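Quick one before the bus. Several people have asked what the robot club is up to over the summer so here's the long messy answer, in the order it falls out of my head.

We're doing the tidying task. Plundik, which is what Haruna called the project back when it was only a drawing on a napkin, is meant to learn to pick ordinary household stuff up and put it somewhere sensible. Not blocks. Not foam cubes. The stuff you'd really find lying about. Cloths, boxes, bottles, bags. The Clurnholm open day is in November and we've got a slot on the student stage, 22 minutes including setting up, and if the arm drops things in front of everyone's parents then so be it, but I'd like it to drop them in an interesting way.

So at the moment it's all hand work. You hold the gripper, you do the job yourself, you do it again. Ottmar has worked out that we want 3,000 goes by the time term starts. I said that's a lot of goes. He said yes.

Cloth first. Everyone hates cloth. A box has sides, you close on the sides and up it comes, lovely. Cloth you close on and get a pinch of it, or a fold of it, or you get your two pads pressed together and the thing still lying there looking at you. Svetozár's trick is to come in lower than feels right and close slowly, then lift before you start to go sideways. Mine is to swear at it.

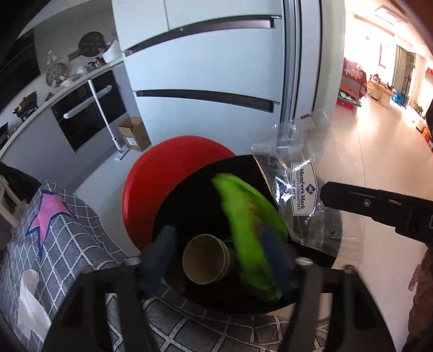

Myung-ja thinks we should ban cloth until we're better at everything else. I think the opposite, get it over with. We had a proper row about this on the group chat and then both went and did bandage boxes for an hour so make of that what you will.

What I've learned so far, in no order:

- Slow hands. Much slower than you think. If I rush, the recording is useless, it's just a smear.
- Start with the fingers open and wait a beat. Youssra chucks any go that starts half closed and she's right to, even when it's mine
- change what's in the pile. If it's always the same three things it learns those three things.
- tie your hair back!!
- don't talk to the person next to you mid-lift. I am the worst for this

Two of us can work the same table if we're polite about it, one going in while the other comes out. It needs a bit of a rhythm. Myung-ja and I have got it, Ottmar and anyone has not, he goes in like he's catching a bus.

About the pads, as I promised Svetozár I'd write this down somewhere. The grip is nearly all in the pads. Bare fingers are fine for a cardboard box and hopeless for anything shiny. A pad with a bit of give and a bit of texture does most things. When they get fluff on them the grip goes off and you don't notice for ages, you just think you've got worse at it, so wipe them between batches. And check the little screws at the pivots. A finger that wobbles closes late on one side, and the thing you're picking up slides off towards the late side. I lost a whole afternoon to that before Haruna leaned over and wiggled it.
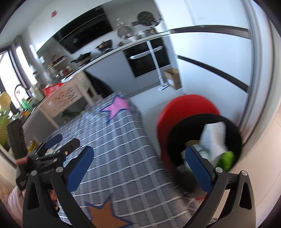
*Blue pads, open and ready. The other one's having a lie down.*

Anyway. Jurčo. Jurčo is the bit of software that sorts the goes into keep and bin, named after Svetozár's old cat, who also rejected most things. It's two hundred lines of Svetozár's code and it is fussier than Youssra. Last week it threw out 100 of mine in one batch and I was all set to be offended untill I watched a few back and, fine. Fair. I'd been lifting before the fingers had closed.

It does get some wrong. It doesn't like anything see-through, and it seems to think a crumpled bag is two objects. Haruna's looking at that. If anyone reading has got plastic bags to behave please write to me, I'll try anything.

The other thing we argue about is what counts as done. Say you're putting stuff in a bin. Is it done when the thing's in? When you've let go? When the fingers are back up out of the way? We now say fingers up and out, with the pile left alone behind you. Which sounds obvious but a full bin is much harder than an empty one, you can knock a box over coming out and then what have you taught it.

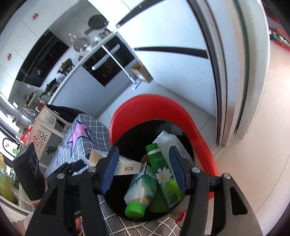

*Page last changed: July 12, 2018*

Full bins are my favourite now though. There's more to think about, which way in, what's leaning on what. Boxes that are wedged are a pain becuase there's only one good side to get hold of. Squeeze bottles roll. Soft packets are somewhere between a box and a cloth and I take them by the short end.

Next up: Ottmar wants to try the Ziria controller on the real arm, Myung-ja wants another week of hand goes before we let the arm near anything. I'm with Myung-ja on that one, mainly as I'm the one who'd be picking up the bits. We'll vote. Youssra's doing the poster and needs a title by the end of the week, so far we've got "Plundik Tidies Up" and a worse one.

If you're in the club and haven't done your share of goes, you know who you are, there's a sheet. Sign up for the mornings if you can. Bring a snack and something awkward from your kitchen to pick up, nothing sharp, nothing that leaks.

Right, bus. More when the arm's moving.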